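Cup and sponge bench, notebook
01/10/2021

Picking up from where the last entry stops. The Litley cups are out of the carton and I have started on the handling notes for the Tidedov kit. The old cups were plain paper and went soft at the rim after a few days in the cupboard. These have a wavy patterned band around the body, and they nest tighter than the old ones. If you pull from the bottom of the sleeve you get two, nearly every time. Pull from the top and twist a little.

Carton says 800, in sleeves. One sleeve was crushed at the corner and I put it on the lower shelf with a strip of tape on it. Use those for paint and glue, not for anything that gets measured.

Storage is still upside down on the table, wide rim to the surface. We had this argument in July and I went back and read the page. The reason written there was dust. I would add that a cup on its rim is harder to tip when you brush past it with a sleeve, and you can see right away if the base is dented.

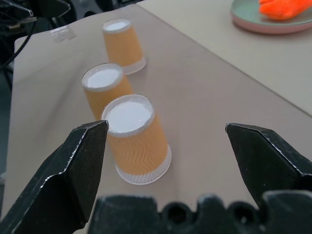
Spacing matters more than I had written before. If two cups stand close enough to touch, lifting one drags the other, and the paper is light enough that it goes over. Leave a finger's width at least. I tried it with less and it was a nuisance. A straight row looks neat but a loose diagonal is easier to work from, so I stopped bothering with the row.

Weight check on the Zerouali scale. The scale drifts when the heater is on, so I turned the heater off and waited. Stack of cups from the good sleeve, tared on the tray: 114 g before the night in the cupboard. Will weigh the same stack again tomorrow and write it under this line. If it has gone up by more than a gram or two we should think about a lid for the bin.

Fill line: the old cups held 400 ml to the brim by the jug. I have not done the new ones. Do them with cold water, on the tray, and write the jug number down too, as the two jugs do not agree.

Table top. The beige surface marks easily. Tea came off with plain water. Marker did not, and I used the Curnmont cleaner, which took the marker and left a dull patch near the back. I would not use it again on that side. Wipe with water first, wait, then decide.
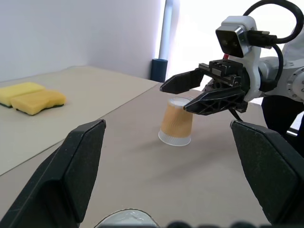 Sponges next. The old rule was one for the table and one for the sink, and they got mixed up within the week every time. They also used to live in a tub, where they stayed damp and started to smell. New arrangement is to lay them flat on the pale board on the left, two together, where anyone working at the table can reach them. The one nearer the front edge of the board has foam a bit more orange than the other, so take that one as the table sponge and leave the bright yellow one for the sink. Both have the dark green scouring side. Do not use that side on the table at all -- it will scratch the beige worse than the cleaner did.

Rinse, squeeze, put back on the board. If they are dripping, stand them over the sink first. I know the board looks like it can take it but water runs under and sits there.

Cups that have been used for a wet job do not go back in with the dry ones. Turn them over on a paper towel and leave them until the next day. I have thrown out 4 today that somebody had put away wet, and the sleeve they were in had gone wavy along the inside.

To do:
Weigh the stack again, same tray, heater off.
Brim volume on the new cups, note which jug.
Ask Litley if the carton comes in a smaller size. It only just fits under the bench.
Order sponges, same kind, two colors of foam if they have them.
Find out what is in the Curnmont cleaner before it goes near the board.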